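From: Nithin Krishnan
To: clastus-users
Subject: Re: [clastus-users] Index rebuild slow after upgrade to branch 5

On October 2025, Shetty wrote:
> After moving our archive to branch 5, a full index rebuild takes
> 2 hours. It used to finish over lunch. The archive has 3,131
> mailboxes, mostly small. Disk is idle for most of the run. Is there
> a setting I missed, or should I go back to the old branch?

There is no need to go back. Branch 5 changed the default for batch_commit from 300 to 1, so every message is now committed to the index separately. The change went in during August and is listed in the release notes under "Durability", where few people would look for it.

Put this in the index section of the config file and restart the indexer:

batch_commit = 300

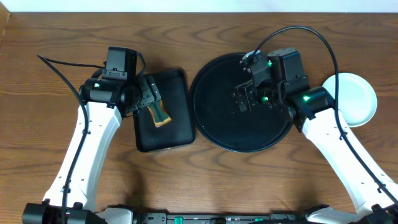
The setting is read only at startup. A reload signal will not pick it up -- I lost an evening to that on our Drikach server. Check the first lines of the indexer log, where the value in effect is printed.

If the indexer is killed partway through a batch, the uncommitted messages are indexed again on the next pass. Nothing is lost from the mail store itself, as the indexer opens it read-only.

One more thing to check is the lock file. If it sits on a network mount, each commit waits for a round trip, and that would fit with your idle disk. Set lock_dir to a local path.

Please post the rebuild time with both changes made.

Nithin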